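Storage Box
By Nghĩa Hứa
Print | E-mail
Last updated: December

A storage box is a rigid or semi-rigid container used to keep household goods together and to move them from place to place. The term covers lidded and open types. Open boxes without a lid are also called bins or trays.

Early household boxes were made of wood, tin or woven cane. Pressed cardboard came into use for dry goods, and molded plastic later replaced it in kitchens and playrooms. The Gorneck company sold an early stacking model in two sizes, holding 276 and 750 cubic inches. Its rival Kiltard used a tapered wall so that empty boxes could nest.

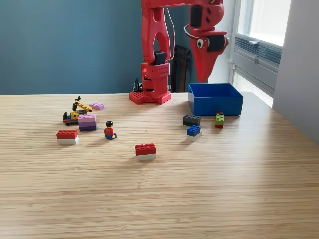
An open box in blue plastic, on a bamboo-wood tabletop.

Shallow boxes suit small items that must be seen at a glance, such as buttons, crayons and hardware. Deep ones are used for bedding and clothes. The Sârbu catalog divided its range into 13 classes by depth and kept a separate class for toys. Toy boxes usually have rounded rims and no latch. Many families sort by type, with vehicles in one box and building bricks in another.
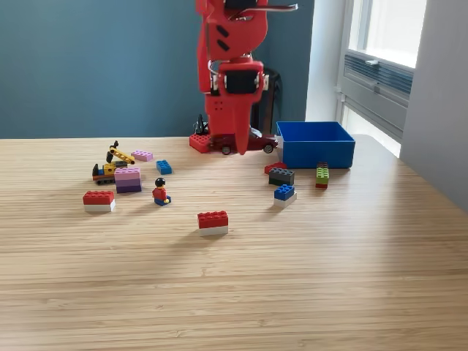

Toy sports car and LEGO base plate, both red.

Most plastic boxes are made of polypropylene, which resists cracking when bent. Clear boxes show their contents but scratch easily. Zendard's model 734 had a slot for a paper label at one end, a feature other makers copied.

See also: Basket; Crate; Drawer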